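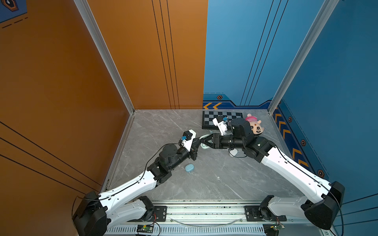
Figure 2. An orange wall on the left and a blue wall on the right, with a grey marble floor between them.

4.2 Grey floors between strong colours

We now turn to the part of the study that surprised us most, and that we most enjoyed working on. Painters have known for centuries that a grey patch takes on a tint from whatever surrounds it. Put it next to orange and it leans towards blue; put it next to blue and it warms up. The effect is easy to show on paper, with flat squares of even colour, and most of the published work has stayed there. Rooms are far messier. Light bounces off a painted wall and lands on the floor, so the grey beside an orange wall may really be a little orange, while the eye is busy pushing it the other way. Which of the two wins?

Orange and blue make a lovely pair for asking this, as they sit close to opposite each other on the usual colour circle. A floor that runs from one to the other (Figure 2) is pulled in both directions at once, by the bounced light and by the contrast. Stone complicates things further. Marble has veins and cloudy patches of its own, and a person asked to name its colour has to decide which part of it to name.

The Usholm sessions were planned by Chenxi Hao, who had the good idea of asking for words before asking for matches. Each of the 14 people taking part first described the floor freely, near one wall and then near the other. Only then were they given the set of grey cards and asked to choose the closest. This order matters a great deal. In the earlier Skurkach trial we handed out the cards first, and people then borrowed the language of the cards – "light", "mid", "dark" – and hardly mentioned warmth or coolness at all.

With the order reversed the descriptions came alive. Near the orange wall we collected "slate", "rainy" and "like the inside of a mussel shell". Near the blue wall we heard "oatmeal", "dusty" and, from one person, "tea with too much milk". The words followed the contrast effect closely. The card choices did not. Given the cards, most people moved back towards a plain grey, and a few chose a card tinted the same way as the nearer wall, as the bounced light would suggest.

We find this split fascinating. Naming and matching are often treated as two routes to the same answer, yet our results suggest that a person can call a floor cool and match it as warm within a couple of minutes, without feeling any clash between the two. One possible reading is that words pick up the room as a whole, while a card held in the hand draws attention to one small area of stone. A second is that the card, lit by the same bounced light, takes on some of the tint itself. The shaded-card test in Section 4.4 was designed to separate these readings.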